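Paquette Home Carbon Meter: Six Months In

Posted 6 September 2023

Most of us who worry about climate change have a rough idea of where our household emissions come from. Heating, driving, flying, food. The trouble is that a rough idea doesn't tell you whether the thing you did last month made any difference. The Paquette meter is supposed to fix that. It clips onto the main electric line and the gas meter, reads both, and turns the result into pounds of carbon dioxide per day.

I bought mine in February for $140. There is a cheaper model from Ilholm that only reads electricity. I heat with gas, so it would have missed most of what I wanted to see.

Setup took an evening. The electric clamp went on without trouble, but you have to open the breaker panel to fit it, and if you aren't comfortable doing that you should pay an electrician. The gas reader is a small optical sensor held on with a strap. Mine slipped twice in the first week and recorded nothing overnight until I tightened it. The strap could be better.

The important part is how it handles the electric grid. A kilowatt-hour at noon on a windy day is cleaner than one at seven in the evening, when the gas plants are running hard. Many meters ignore this and use one yearly average. The Paquette pulls hourly figures for your region and applies them as it goes. I live in Rastmont, where the mix changes a lot over a day, and the difference showed up right away. Running the dryer after lunch came out well below running it after dinner.

It won't tell you where heat is leaving the house. You only get the total. I went room by room on my own and started with the windows, closing the curtains at dusk for two weeks and then leaving them open for two.

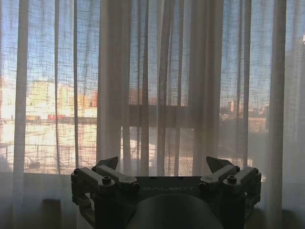 Sheer curtains with daylight coming through.

The meter put the gap between those two stretches at about 11 percent on the heating side. I wouldn't lean on that number. The weather was not the same in both periods, and the app has no way to correct for outdoor temperature. For a product sold to people who want to test changes at home, that is a large thing to leave out. I ended up copying daily totals into a spreadsheet next to the local temperatures.

The app is otherwise fine. It opens on a daily bar chart, with electricity in one color and gas in another. You can export everything as a plain file without paying extra. It does push you toward buying carbon offsets from a tree planting project in Memonitz, and the banner comes back each time the app updates. I would like a switch to turn that off.

The meter itself draws very little power. It kept its readings through one outage and filled in the missing hours once the internet was back.

Good: hourly grid data, reads gas as well as electricity, free export.

Bad: weak strap on the gas sensor, no temperature correction, offset ads.

If you heat with gas and you're planning insulation work or a heat pump, it's worth having a full winter of readings before you start. In an all-electric house I'd look at the Ilholm first and keep the difference.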